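How to Set Up and Record a Drawer Task with Hand-Held Grippers

Last updated December 21, 2020

These are the working rules for the drawer station at Pimosside. They apply to anyone recording with the paired grippers, including visitors from the Kirico group. Questions go to Halima Shemweta.

Before you start

Wipe the board and let it dry. Clear everything off it except the organizer. Tools, tape and phones go on the shelf by the door. Set the organizer toward the back edge, leaving enough room in front to bring both grippers in without bumping the feet of the frame.

Open both grippers fully and check the finger view for each one. You should see both fingers and the organizer beyond them. 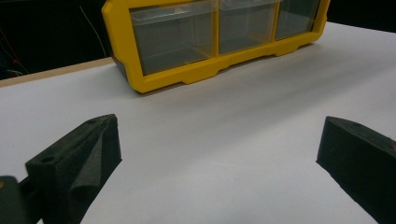 Finger view with the gripper open and the board clear up to the drawers.

If a finger is missing from the view, tighten the mount and check again. Replace foam that is torn or lifting. A crease is fine.

Recording

1. Start the recording, then hold both grippers still for four seconds.

2. Pull one drawer at a time. Keep the second gripper away from the organizer unless the task sheet calls for it to steady the body.

3. Let go of the drawer before you turn your wrist. Twisting while holding bends the lip, and we replaced 11 drawers in November for that reason. Keep the cables off the front of the organizer.

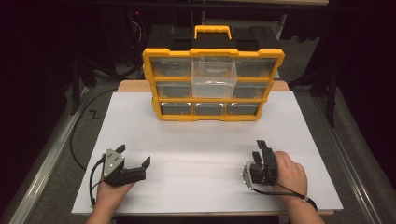

4. Close the drawer or leave it out, as the task sheet says. Back both grippers away and stop the recording.

A single take should not run past 90 seconds. If it does, stop and mark it "long" in Nyanda. Take a break after 18 takes, even if you feel fine.

When the organizer is on its back

Some task sheets ask for the organizer to be laid flat with the drawer fronts facing up. Lay it down by hand before the recording starts, and never with the grippers. 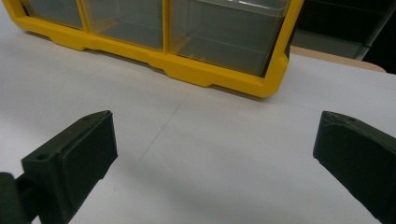 Come in from the front with the jaws open, and slow down before you touch a drawer. Don't press down on the clear fronts. If the organizer slides, finish the take and mark it "moved." Do not delete it.

Log every take in Nyanda before you leave the station, failed ones too. Use the labels from the Drurnura sheet as they are written and put anything else in the notes field.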